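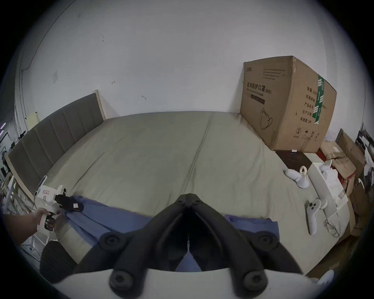
Room 4 at Britora, photographed before the beds were made up again in November. The whole set was taken by Taha Helmy. The fitted sheet was on at this point, a greyish-green one, still creased. The tall headboard is dark grey fabric in a pale wooden frame — the same kind was ordered for the Preda rooms. The large cardboard box is marked for N95 medical masks. More rooms will be added to this page.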